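洗衣服这件事，别太信瓶子上写的

超市洗涤用品那一排货架越来越长。十几年前就是洗衣粉、肥皂、一瓶柔顺剂，现在有留香珠、除菌液、护色片、爆炸盐、运动衣专用、黑色衣物专用、内衣专用，还有一种专门洗洗衣机的。我不反对买东西，家里也不是没囤过，可是用了这些年，真正每周都在用的还是那两三样。下面写的都是我自己试过的，有的有用，有的没用，有的我到现在也说不准。你家的水质、机器、衣服跟我家不一样，照抄之前先拿一件旧的试试。

洗衣液到底倒多少

瓶盖上的刻度线我一直不大相信。卖洗衣液的人来告诉你该用多少洗衣液，这话听着就要打个折。我家以前用Husta的浓缩款，盖子里有三道线，最低那道都比我现在用的多。后来我换成厨房量勺，半桶衣服两勺，满桶三勺，领口袖口特别脏的先抹一点肥皂。洗出来没觉得哪里不干净，阳台上晾着也没有怪味。

有个办法可以看看自己是不是一直倒多了：拿几条平时洗好的毛巾，什么都不放，单独用温水洗一遍，洗到一半看看门玻璃。要是还起一层泡沫，就说明上次的洗衣液没漂干净。我第一次试的时候泡沫多得能堆到玻璃一半。那几条毛巾后来又空洗了两遍，手感软了不少，比倒柔顺剂管用。

水硬的地方确实要多放一点，这个我承认。但是“多一点”和“照着最高那道线倒”是两码事。

白醋和小苏打

网上最爱写的就是这一对。白醋加小苏打，冒一阵泡，看着很热闹，好像什么都能洗。稍微想一下就知道，一个酸一个碱，倒在一起先自己中和掉了，剩下的差不多就是一盆淡盐水。泡冒完了，本事也用完了。

分开用倒还有点道理。小苏打我拿来泡有汗味的旧运动袜，泡一晚上，味道轻一些，谈不上脱胎换骨。白醋我在最后一遍漂洗的时候放过小半杯，毛巾会松一点。有人说长期放醋对洗衣机的胶圈不好，也有人说没事，我没拆过机器，不敢下结论，现在一个月放一次，图个折中。

千万记住一点，醋不要和含氯的漂白水放一起，盐和醋“固色”那个说法也可以忘掉了。我拿一件深蓝的新上衣老老实实泡过盐水，第一次下水照样掉色，把一条浅灰的裤子染出了两块云。现在的衣服染料跟过去不一样，出厂时固不住的，家里一把盐也救不回来。新买的深色衣服头三次单独洗，笨办法，但是有效。

反过来洗

深色的、带印花的、牛仔的，全部翻过来洗。这一条我很少见人反对，我也找不到反对的理由。磨损都磨在里子上，外面能多撑两年。唯一的麻烦是晾的时候要不要翻回来。我的习惯是不翻，反着晒，太阳晒褪的也是里子，收的时候再翻。

拉链拉上，扣子解开。很多人是反过来的，拉链敞着，扣子倒是一颗颗扣好。拉链敞着会刮别的衣服，针织的最遭殃；扣子扣着，脱水时一扯，线脚容易松。魔术贴也要粘上，不然一桶衣服的毛都在它上面。

衣领松了，多半是晾坏的

T恤穿了一个夏天，领口就成了荷叶边，大家都怪衣服质量。质量差的当然有，可我后来留心看了一下，同一批买的几件，常年用衣架从领口硬塞进去的那几件坏得最快。衣架应该从下摆伸进去，多花两秒钟的事。湿衣服重，挂在细铁丝衣架上，肩膀那里还会顶出两个小包，穿上像是肩上停了两只鸟。

厚一点的棉T恤我干脆对折搭在横杆上，腋下那条线正好卡在杆子上，腰身拉不长，杆子印也在腋下，看不出来。毛衣不要挂，平摊着晾，下面垫一条旧浴巾。Brollcombe那种网面的平晾架我买过一个，好用是好用，收起来占地方，夏天基本上是在柜子后面吃灰。

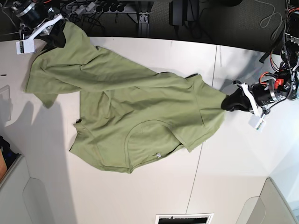

晾之前抖一抖，这个动作我觉得比熨斗还值钱。捏住两个肩膀，用力甩两三下，再用手掌把前襟和下摆捋平，袖子拉直。湿的时候捋一下，干了以后能省下一大半熨烫的功夫。脱水转速也别一味往高了调，转得越快褶子越死，普通棉布用中档就够了，赶时间的床单毛巾再用高档。还有，洗完马上拿出来。闷在桶里两个钟头，前面做的都白做。

叠法

叠衣服的视频我看过不少，有竖着放的，有卷起来的，还有两秒钟一抓一翻就叠好的那种。两秒钟那个我学了一下午，学会了，过了一个星期就忘了，因为它要求衣服铺得特别平，手要捏得特别准，而我叠衣服的时候通常在看电视。

竖着放确实好找，打开抽屉一眼看到全部。不过它有个前提，抽屉得是满的。拿走三四件以后，剩下的就开始东倒西歪，第二天早上赶着出门，一抽一大片。我后来在抽屉里加了两块硬纸板隔开，用的是Palomino鞋盒的盖子，剪一剪刚好，没有花钱去买专门的分隔盒。

卷起来适合出门装箱，平时在家没必要。有人说卷着不起皱，我试过衬衫，皱还是皱，只是皱的方向变了。

最普通的叠法，两边往里折，袖子收好，再对折两次，够用了。找一张平整的桌子比学什么手法都要紧。床上太软，一边叠一边塌，腰还要弯着，叠完半桶人就不想动了。我现在都是把餐桌擦干净在上面叠。

几种污渍

油点：洗洁精，直接点在干的衣服上，揉开，等十分钟再下水。一定要在衣服干的时候弄，先打湿了效果差很多。专门的油渍笔我用过两个牌子，跟洗洁精没有明显差别，价钱倒是差得多。

血渍：冷水，越早越好，别用热水。陈的血渍抹肥皂泡一夜，能淡，不一定能没。

圆珠笔：酒精，下面垫厚厚一叠纸巾，从背面往下按，别来回蹭，一蹭就是一片。喷发胶那个偏方是老黄历了，早先的发胶酒精多，现在很多都不含多少酒精，喷上去只多出一块黏的。

腋下发黄：这个最难。柠檬汁加太阳的说法我试过，白衬衫淡了一点点，布料却变脆了，第二年就在那个位置裂了口子。含氧的漂白粉用温水泡几个小时要稳当些，羊毛和真丝不能这么干。说实话，黄了两三年的就不要指望了，当家里穿的衣服吧。

巧克力、酱油、咖啡：别等。手边什么都没有，先用凉水冲背面也比放着强。用湿纸巾使劲擦是最坏的办法，把颜色往布里推，还起毛。

衣服起球

剃毛器可以用，但是要知道它剃掉的也是衣服。一件薄毛衣剃上五六回，胳膊肘那里就能透光了。我有一个Grurkby的小剃毛器，充一次电能用很久，缺点是装毛的小盒子盖不严，走一路掉一路。用的时候把衣服铺在硬的平面上，别放在膝盖上，膝盖不平，容易剃出洞。我有一件灰开衫，左边口袋旁边的洞就是这么来的。

一次性剃须刀也有人推荐，我不推荐。手一偏就是一道口子。

洗衣机自己也要洗

滚筒门那圈胶皮，掰开来看看，里面的东西可能会让你吃不下饭。每次洗完用旧毛巾擦一圈，门敞着，别关死。洗涤剂抽屉拆下来刷一刷，多数是按住中间一个卡扣就能抽出来，很多人用了好几年也没拆过。

槽清洁剂我的看法是，偶尔用可以，月月用没必要。一个月用高温空转一遍，什么也不放，味道就压得住。平时总用冷水快洗的人家要更勤一些，冷水快洗省电省时间，油脂却都留在筒壁上了。

底下那个过滤器别忘了。打开之前先放个浅盘子，再铺一条毛巾，水比你想的多。我头一回没铺，擦了半小时地，另外收获硬币两枚、发卡一个，还有一团认不出来的纸。

留香珠

最后说一句留香珠，因为总有人问。它只管香，不管干净。衣服没洗净，加了香味就是香的脏衣服，夏天在公交车上闷一会儿，那个味道大家应该都闻过。毛巾和运动衣更不要放，放多了不吸水，汗也散不出去。家里那瓶我没舍得扔，倒了一点在小布袋里挂进鞋柜，效果也就那样，开柜门的时候有两种味道在打架。

床单被套多久换一次，各家有各家的说法，有的文章写一周，有的写两周，都写得很肯定，也没见谁说清楚凭什么。我夏天一周，冬天两周，出汗多了就提前。被套翻面再用一周这种事我也干过，不打算劝别人学。枕套倒是可以勤快些，三四天换一个，小小一片，跟着别的衣服一起就洗了。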